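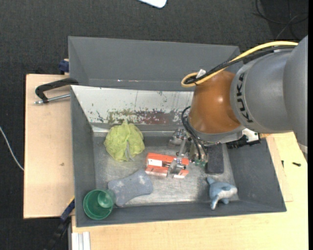 1/ Fil sur le changement de format du championnat régional de football, division 2, groupe B. Le texte voté fait 56 pages, je me limite à ce qui touche au classement et aux barrages. Dimanche 14 mars 2021, version du règlement en ligne ce matin.

2/ Point de départ : saison arrêtée après 9 journées. Aucune équipe n'a le même nombre de matchs à domicile. Reswood en a joué six chez elle, Getonel trois. Un classement au total de points n'est donc pas exploitable tel quel.

3/ Le règlement retient le quotient : points obtenus divisés par matchs joués, arrondi à la deuxième décimale. Pas de pondération domicile/extérieur. Elle figurait dans l'avant-projet, article 14, et a disparu de la version finale.

4/ Conséquence directe pour Getonel : quotient de 1,67 (15 points, 9 matchs). Avec la pondération de l'avant-projet, j'arrive à 1,81. L'écart vaut une place au classement, et cette place est celle du barrage.

5/ Pour Reswood, c'est l'inverse. 16 points en 9 matchs, quotient 1,78. Pondéré, le club descendait à 1,69 et passait derrière Getonel.

6/ Les matchs reportés et non rejoués ne comptent pas au dénominateur. Les forfaits, si. Un forfait vaut défaite 0-3 et retrait d'un point. Le retrait s'applique avant la division, pas après. Le document de février disait le contraire, attention si vous travaillez encore dessus.

7/ Égalité au quotient, ordre des critères :
– confrontation directe, si elle a eu lieu
– différence de buts par match
– buts marqués par match
– classement du fair-play
– tirage au sort

8/ Le premier critère pose problème. En poule de dix avec neuf journées, on a théoriquement une confrontation par paire. En pratique, les reports ont été remplacés par des matchs avancés de la phase retour. Certaines paires se sont donc rencontrées deux fois et d'autres jamais.

9/ Pour une paire avec deux confrontations, on additionne les scores. Le but à l'extérieur ne compte pas double. Pour une paire à zéro, on passe au critère suivant. À trois équipes ou plus, mini-classement uniquement si toutes les paires ont joué. Sinon, différence de buts par match pour tout le monde.

10/ Barrages. Format confirmé : demi-finales sur un match, chez le mieux classé, finale sur terrain neutre. Reprise prévue en mai, sous réserve des autorisations. Prolongation supprimée en demi-finale, tirs au but directs à la 90e. Elle est maintenue en finale, 2 x 15 minutes.

11/ Terrain neutre : le stade De Smet est désigné. Capacité déclarée 3006 places, dont 871 assises. Pelouse synthétique, homologation renouvelée l'an dernier. L'éclairage ne suffit pas pour un coup d'envoi après 20 h en retransmission, d'où l'horaire de 17 h 30 au calendrier.

12/ Le synthétique est un paramètre réel. Deux des quatre barragistes probables s'entraînent dessus à l'année. Drilungate joue sur herbe et n'a disputé qu'un seul match sur synthétique cette saison – une défaite 1-2, avec un schéma à trois derrière abandonné ensuite.

13/ Sur le terrain, les équipes arriveront sans référence récente. Dernier match officiel en octobre. Les données d'avant l'arrêt ont peu de valeur prédictive : neuf matchs, c'est un échantillon faible, et les effectifs ont bougé en janvier.

14/ Ce que je regarde quand même : les buts sur coup de pied arrêté. Reswood en est à 7 sur 15 buts marqués, part nettement au-dessus du reste de la poule. Six viennent du même côté, corner rentrant, premier poteau. Drilungate défend ces ballons en zone intégrale et en a concédé quatre.

15/ Getonel a le meilleur bilan défensif (6 buts encaissés) mais a joué deux fois contre le dernier. Sans ces deux matchs, la moyenne passe de 0,67 à 0,86 but par match. Toujours correct, plus dans le haut du tableau.

16/ Remplacements : cinq autorisés, en trois interruptions plus la mi-temps. Une interruption supplémentaire en cas de prolongation, donc en finale seulement. Liste de 18 joueurs, inchangée. Joueurs mutés hors période : deux maximum sur la feuille.

17/ Suspensions : les cartons jaunes d'avant l'arrêt sont remis à zéro pour les barrages. Les suspensions fermes restent dues. Un joueur avec deux matchs à purger en octobre les purge donc en demi-finale et, le cas échéant, en finale.

18/ Descente : aucune cette saison. Montée : une seule, le vainqueur des barrages. Si le premier au quotient perd en demi-finale, il ne bénéficie d'aucun repêchage. C'était demandé par plusieurs clubs, c'est rejeté sans motivation écrite.

19/ Recours possible sous sept jours après publication du classement définitif. Le classement publié vendredi porte la mention « provisoire », le délai ne court pas encore.

20/ Correction du 4/ : la valeur pondérée de Getonel est 1,80 et pas 1,81, j'avais arrondi une étape trop tôt. L'ordre ne change pas. Tableur complet en réponse dès que j'ai vérifié les deux derniers forfaits.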